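Chapter 7
Portable and Table Lamps

In this chapter
Parts of a table lamp
Sockets and switches
Bases, weight and balance
Choosing a bulb
Placing a lamp on a work surface
Words to know

Most rooms are lit from the ceiling. A ceiling fixture is wired into the house, and changing it means shutting off a circuit and opening a box. A table lamp is different. It plugs in, it can be carried from one room to another, and nearly all of its parts can be reached with an ordinary screwdriver. For that reason it is usually the first piece of electrical equipment that a student in a household skills course takes apart and puts back together.

Chapter 6 dealt with light that fills a room. Designers call this general lighting. The lamps in this chapter give what is called task lighting, meaning light aimed at one place where somebody is reading, sewing, sorting papers or packing a box. A good task lamp puts enough light on the work and keeps it out of the worker's eyes. Whether it does so depends on the height of the bulb, the kind of shade, the finish of the table and where the person sits.

7.1 Parts of a table lamp

A simple table lamp has a base, a pole, a socket and a bulb. Many have a shade as well, and a harp or a ring to hold it. The names vary a little from one catalog to the next. Some makers call the pole a stem or a column, and some call the socket a lamp holder. This book uses pole and socket throughout.

The base sits on the table and holds everything else up. It may be wood, metal, glass, ceramic or plastic. On older lamps the base does nothing else. On many newer ones it also has charging ports, and a small power supply is fitted inside to feed them. The ports are handy on a nightstand or a desk, where a phone would otherwise take up an outlet.

The pole is usually a hollow tube. The cord enters at or near the base, runs up through the tube and ends at the socket. Because the wires are hidden, a student looking at an unfamiliar lamp should not assume that the tube is empty. Never drill into a pole or bend it to change the height of a lamp.

The socket holds the bulb and connects it to the wires. It is made in several pieces that fit together: a cap at the bottom, an outer shell, an insulating sleeve and the threaded part that takes the bulb. Lamps made to carry a shade may have a ridged or threaded collar on the outside of the socket. The shade slips over the socket and a ring is screwed down on top of it.

7.2 Sockets and switches

Three kinds of switch are common on table lamps. A turn knob sticks out from the side of the socket and is twisted between finger and thumb. A line switch is set into the cord, somewhere between the lamp and the plug. A pull chain hangs from the socket and is worked by a short tug straight down.

Pull chains are easy to find in the dark and easy to use with stiff fingers. Their weak point is the direction of pull. A chain that is yanked sideways can wear through where it leaves the socket, and a lamp with a light base can tip over. Students should practice holding the base with one hand and drawing the chain down with the other until they have a feel for how little force is needed.

The chain is generally beaded. It can be lengthened with a small coupling, sold at hardware stores, that snaps over the last bead. A weight or pendant on the end keeps the chain hanging straight and gives the fingers something to hold. Leave enough room between the pendant and the tabletop for a hand to close around it.

Some pull-chain sockets are three-way sockets, giving low, medium and high light from one bulb. These need a three-way bulb. An ordinary bulb in a three-way socket will light, but it will not give three levels.

7.3 Bases, weight and balance

A lamp stands up for the same reason a chair does. Its weight is centered over its base. The wider and heavier the base, the farther the lamp can be pushed before it goes over.

The Vilela table lamp used in the exercises at the end of this chapter is sold with a choice of two bases. The round one is 159 millimeters across. The square one is smaller and takes up less of the table, but it tips sooner when the chain is pulled at an angle. Both use the same pole, which is 300 millimeters long. In Exercise 7B, students fit each base in turn and tip the lamp slowly by hand, unplugged and without a bulb, to find the point at which it will no longer come back upright.

Adding a shade changes the result. The shade puts more weight at the top, and a wide shade is also more likely to be bumped. A lamp that felt steady with a bare bulb should be tested again once the shade is on.

Rubber or felt pads under the base protect the table and help the lamp grip. Felt slides more easily than rubber. On a glossy tabletop, rubber is the better choice for a lamp with a pull chain, though some kinds of rubber leave marks on varnish if they are left in one place for months. Lift the lamp and check under it whenever the table is wiped.

7.4 Choosing a bulb

Three things have to be right when a bulb is bought: the base of the bulb, its brightness and its size.

The bulb base must fit the socket. Most table lamps sold in the United States take a medium screw base, marked E26. Smaller decorative lamps may take a candelabra base, marked E12. The mark is printed on the box and often on the bulb.

Brightness is given in lumens. A bedside lamp needs much less than a lamp used for sewing. Watts measure how much power the bulb uses, and every lamp has a limit, printed on a label at the socket. Stay under it. The limit is there to keep the socket and the shade from overheating.

Size is the one that gets forgotten. A large bulb may be the right brightness and have the right base and still touch the inside of the shade. Measure the shade before shopping. With LED bulbs, look also at the neck. Some are bulky low down, where an older bulb was narrow, and will not clear the fittings that hold the shade.

A bulb with a white coating spreads its light and is easier on the eyes than a clear one. With no shade at all, even a coated bulb can be uncomfortable to look at from across a table.

7.5 Placing a lamp on a work surface

Start with the person, then the work, then the lamp. Someone who writes with the right hand will generally want the lamp on the left, so that the hand does not throw a shadow on the page. A left-handed writer will want the opposite. For sorting or packing, where both hands move over the whole table, a lamp toward the back usually does better than one at either side.

The finish of the table matters more than most students expect. A dull surface scatters light in all directions. A glossy one acts partly like a mirror, so that bright things standing behind the work show up as streaks running toward the viewer. The streaks move when the viewer's head moves, and small clear items such as plastic bags can be hard to pick out against them. A cloth or a sheet of plain paper under the work takes care of most of this.

Keep the area around the base clear. Paper, fabric and plastic packaging should be moved away before the lamp is switched on, and small items should not be stored against the base, where they end up being knocked when somebody reaches for the chain. If the base has ports, leave the side they are on facing the user. Turning the lamp to find a port twists the cord.

In the August session of the course at Tillow, where this book was first used, each pair of students set up one table and then traded places with the pair beside them. Most of the changes they made to one another's tables were small: a lamp moved back a hand's width, a cord brought around behind, wrappers thrown out. The teacher's notes for that session are printed with the exercises.

Words to know

Base: the bottom part of a lamp, on which it stands.
Collar: a ring around the socket, often ridged or threaded.
Line switch: a switch set into the cord.
Lumen: the unit used to measure how much light a bulb gives.
Pull chain: a chain hanging from the socket that works the switch.
Task lighting: light aimed at the place where work is done.

Before you read on

Look at the lamp in Figure 7.1. Find the base, the pole, the socket and the pull chain, and note which side the ports face. Then decide what you would clear from the table before switching the lamp on, and where you would sit to read.

Figure 7.1 A table lamp with a round wooden base, a metal pole and a pull chain, on a glossy wooden tabletop.
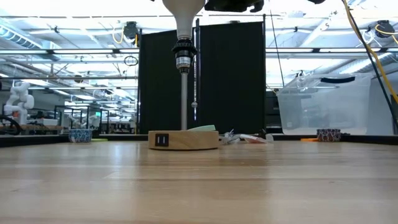
Margarida Esteves: I would teach 7.5 ahead of 7.4. My students pick a much better bulb once they have sat at the table for a while and found out where the glare comes from, and the section on lumens goes faster too.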